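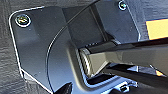 Platine de fixation gris foncé, détail : vis à rondelle, bloc en saillie et passage d'un câble noir.

Imprimer cette page | Envoyer par e-mail

Platine de fixation Pendside 41
Gamme Pendside – Fixations et supports
Fabricant : Arancibia

Présentation

La Pendside 41 est une platine métallique à visser, destinée au montage d'appareils légers sur panneau, cloison ou plan de travail. Elle est livrée en gris foncé, angles arrondis, avec bloc d'appui rectangulaire en relief et canal en retrait. Le bloc sert de butée à l'appareil ; le canal reçoit la semelle et maintient l'alignement pendant le serrage.

La platine se pose à plat, sur support rigide nu ou revêtu. Les revêtements textiles ras (feutre, moquette murale, tissu acoustique collé) sont admis jusqu'à 2 mm d'épaisseur. Au-delà, découper le revêtement au contour de la platine ou employer les entretoises Pendside, vendues séparément.

Elle remplace la platine Follcombe, dont elle reprend l'entraxe de perçage. Les perçages existants peuvent être réutilisés si le filetage ou la cheville est en bon état. La position du bloc d'appui est inchangée. Le canal est plus profond que sur l'ancien modèle et accepte les semelles à bord roulé.

Caractéristiques

Matière : acier plié, bloc d'appui rapporté
Finition : gris foncé, satinée sur la platine, mate sur le bloc
Épaisseur de la tôle : 2 mm
Largeur du canal : 41 mm
Entraxe de fixation : 50 mm
Masse maximale de l'appareil, pose horizontale : 1450 g
Visserie : vis à tête ronde, rondelles plates zinguées
Utilisation : intérieur, local sec

La masse maximale est donnée pour un appareil centré sur le bloc. Elle est à diviser par deux en pose verticale. La pose au plafond n'est pas autorisée.

Contenu de l'emballage

Platine avec bloc d'appui monté
Sachet de visserie (vis et rondelles)
Gabarit de perçage en carton
Notice de pose en français, espagnol et anglais

Les chevilles ne sont pas fournies. Leur choix dépend de la nature du support.

Pose

Présenter le gabarit sur le support, côté imprimé visible, et pointer les axes. Percer perpendiculairement au support. Sur revêtement textile, inciser en croix au droit de chaque perçage avant de passer le foret : la fibre s'enroule autour de l'outil et peut arracher le collage sur plusieurs centimètres.

Engager toutes les vis avec leur rondelle sans les bloquer. Contrôler l'équerrage, puis serrer progressivement en alternant. Le serrage est correct lorsque la rondelle ne tourne plus à la main. Un serrage excessif sur feutre ou moquette comprime le revêtement de façon inégale et fait basculer la platine ; desserrer d'un quart de tour et reprendre.

Ne pas utiliser de visseuse à chocs. La finition satinée marque au contact de l'embout et les retouches restent visibles en lumière rasante.

Passage des câbles

La platine ne comporte pas de serre-câble. Les câbles fins peuvent passer en surface, devant le bloc, à condition de conserver une courbe souple et de ne pas être pincés entre l'appareil et le canal. Prévoir une boucle libre suffisante pour déposer l'appareil sans débrancher.

Ne pas faire cheminer de câble sous la platine. Lorsque le câble doit rester fixe, employer un collier adhésif posé sur le support, en dehors de la platine. Les colliers collés directement sur la finition satinée laissent des traces au démontage.

Entretien

Dépoussiérer au chiffon microfibre sec ou à la brosse souple. La poussière claire ressort sur la teinte gris foncé, surtout près des bords et dans l'angle intérieur du canal ; un passage à la brosse suffit. En cas de trace grasse, utiliser un chiffon légèrement humide et essuyer aussitôt. Les solvants, l'alcool et les poudres à récurer sont à proscrire.

Contrôler le serrage après la première semaine d'utilisation, puis une fois par an. Sur support textile, un second contrôle au bout d'un mois est recommandé, le revêtement continuant à se tasser.

Compatibilité

Supports Pendside, tous modèles à semelle plate
Supports Follcombe à semelle plate ou à bord roulé
Boîtiers Grinano avec semelle adaptatrice

Les boîtiers Grinano sans semelle adaptatrice ne tiennent pas dans le canal. Le jeu latéral est trop important et le bloc d'appui ne porte que sur une arête. La semelle se commande à l'unité.

Accessoires et pièces détachées

Sachet de visserie de rechange
Entretoises pour revêtement épais
Semelle adaptatrice Grinano
Gabarit de perçage, lot de 50

Le bloc d'appui n'est pas vendu séparément. En cas de déformation, remplacer la platine complète.

Commande et livraison

Vente à l'unité ou par carton de 50 pièces. Les platines en carton sont livrées sans notice individuelle ; un exemplaire est joint par carton. Les commandes de pièces détachées sont expédiées séparément. La teinte peut varier légèrement d'un lot à l'autre : pour un alignement de plusieurs platines visibles, demander un lot unique à la commande.

L'ancienne platine Follcombe reste disponible jusqu'à la fin du mois de mai, dans la limite du stock. Les retours sont acceptés pour les produits non posés, dans leur emballage, visserie complète. Une platine présentant des marques de serrage est considérée comme posée.

Fiche mise à jour le mardi 29 mars 2022. Les cotes sont données à titre indicatif pour la préparation du chantier ; le gabarit fourni avec la platine fait foi pour le perçage.

Imprimer cette page | Envoyer par e-mail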